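Faden zum Thema Wandbilder in Geschäftsräumen, weil ich seit Wochen darauf angesprochen werde und keine Lust mehr habe, das einzeln zu beantworten. Wird länger. (1/24)

Anlass: Okard hat im Juni die Ausschreibung für das Treppenhaus verschickt. »Wir suchen ein Mural mit Strahlkraft.« Sechs Seiten PDF, davon eine halbe zur Wand. Der Rest ist Markenwelt.

Ich male seit langer Zeit auf Wände, für Geld. Kneipen, zwei Kitas, eine Zahnarztpraxis, viele Flure. Ich bin also befangen. Trotzdem.

Was in den sechs Seiten nicht steht: ob der Putz mineralisch ist oder ob da schon Latexfarbe drauf ist. Wie hoch die Wand am obersten Podest ist. Wer das Gerüst stellt.

Was drinsteht: dass der Entwurf »mutig, aber anschlussfähig« sein soll. Ich habe noch keinen Menschen getroffen, der mir sagen konnte, welche Farbe das ist. Vermutlich Petrol.

Entwurf kostenlos, natürlich. Drei Varianten. Farbig. Mit Rechteübertragung bei Einreichung, auch wenn man den Zuschlag nicht bekommt. Lest den Absatz zweimal, bevor ihr etwas hinschickt.

Ich habe nachgefragt, ob das ein Versehen ist. Antwort: Das sei branchenüblich. In meiner Branche jedenfalls nicht.

Zum Vergleich Tivasport, die Filiale mit der langen Rückwand hinter den Umkleiden. Da gab es 200 Euro pro Entwurf, für alle, die in der engeren Auswahl waren. Nicht viel. Aber es hat verhindert, dass sich jeder mit dem erstbesten Motiv bewirbt.

Leider hing dort am Ende trotzdem eine Folie. Digital gedruckt, ein Läufer vor Bergen, in vier Bahnen geklebt. Die zweite Bahn sitzt zu tief, der Läufer hat seitdem eine sehr interessante Hüfte.

Ich habe nichts gegen Folie. Folie ist schnell und man kriegt sie wieder runter, jedenfalls wenn der Untergrund mitspielt. Nur soll man dann bitte nicht »handgemalt« in den Newsletter schreiben.

Kommen wir zu Pop. Für alle, die nicht von hier sind: die Bar an der Ecke, früher Schreibwaren. Innen jetzt ein Dschungel, Monstera bis zur Decke, dazwischen ein Flamingo. (11/24)

Handwerklich ist das sauber. Die Kanten stimmen, die Lasuren auf den großen Blättern sind richtig gut. Ich weiß, wie lange man für so eine Decke den Kopf im Nacken hat.

Aber warum dieser Dschungel? Ich kenne ihn aus dem Friseursalon, aus dem Poke-Laden und aus der Sparkassenfiliale. Das Schreibwarengeschäft hatte eine Geschichte. Da hätte man was draus machen können.

Die Betreiber sagen, die Gäste fotografieren die Wand gern. Glaube ich sofort. Die Gäste fotografieren auch ihre Pommes.

Überhaupt die Zahlen. In der Okard-Ausschreibung heißt es, 97 Prozent der Beschäftigten wünschten sich »mehr Kunst am Arbeitsplatz«. Ich hätte gern den Fragebogen gesehen. Stand da auch »oder lieber eine Klimaanlage«?

Das Motiv wird dann per Abstimmung im Intranet gewählt. Meine Erfahrung mit Abstimmungen: Es gewinnt der Entwurf, der am wenigsten stört. Danach beschweren sich alle, dass er langweilig ist.

Material, weil das auch immer gefragt wird. Ich grundiere mit Ganon, dem matten, zwei Aufträge. Nein, ich bekomme nichts dafür. Der Eimer ist zu teuer und der Deckel geht nach dem dritten Öffnen nicht mehr richtig zu.

Die Fassadenlinie von Ganon würde ich innen nicht nehmen, auch wenn der Verkäufer schwört, das sei dieselbe Farbe. Wenn es dieselbe wäre, müsste sie nicht anders riechen.
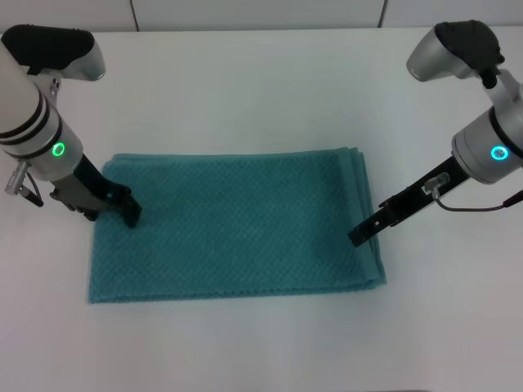 Zurück zur Frage, was so eine Wand kosten darf. Ich rechne nach Tagen, nicht nach Quadratmetern. Ein Quadratmeter Himmel und ein Quadratmeter Schrift haben miteinander nichts zu tun — und wer nach Fläche zahlt, bekommt Himmel.

Abkleben, abdecken, grundieren, trocknen lassen: Das ist bei mir ein voller Tag, an dem für den Kunden nichts zu sehen ist. Genau an dem Tag kommt dann der Chef vorbei und fragt, ob ich schon angefangen habe. (20/24)

Versiegelung: in Treppenhäusern ja, bis Schulterhöhe, matt. Seidenglanz wird einem gern als pflegeleicht verkauft. Unter Neonröhren sieht man dann jede Rollenbahn.

Und lasst euch schriftlich geben, was passiert, wenn überstrichen wird. Eine meiner Kitawände ist jetzt beige. Den Anruf dazu habe ich bekommen, als der Maler schon fertig war.

Schicke ich Okard etwas? Nein. Ich habe ihnen angeboten, für ein Honorar einen einzigen Entwurf zu machen und mir vorher die Wand anzusehen. Man wolle das intern besprechen. Das war vor drei Wochen.

Falls die Ausschreibung doch noch geändert wird, hänge ich es hier an. Ich rechne nicht damit. Wer unbedingt mitmachen will: wenigstens den Rechteabsatz streichen und so zurückschicken. Mal sehen, was sie sagen. (24/24)

Freitag, 27. Juli 2018

Drucken | Per E-Mail versenden

Kommentare (4)

kalkundkreide: Das mit den Rechten bei Einreichung hatte ich letztes Jahr auch, anderer Auftraggeber, fast derselbe Wortlaut. Muss irgendwo eine Vorlage dafür geben. Ich hab unterschrieben und ärgere mich bis heute.

Flurfunk_Ost: Bisschen hart gegen das Pop. Ich sitze gern unter dem Flamingo.

pinsel_retour: Welche Rolle nimmst du für den zweiten Auftrag Ganon? Bei mir gibt das immer Orangenhaut, egal wie dünn.

wandweise: Nach Tagen abrechnen klingt gut, bis man einen Kunden hat, der die Stunden mitschreibt. Ich bin wieder bei Festpreis mit einer Korrekturrunde.

Zuletzt erschienen

Warum ich keine Schultafeln mehr beschrifte
Schablone oder Raster: ein Streit ohne Ende
Was von der Unterführung übrig ist
Goldfarbe, die keine ist
Drei Wochen Gerüst und kein Wetter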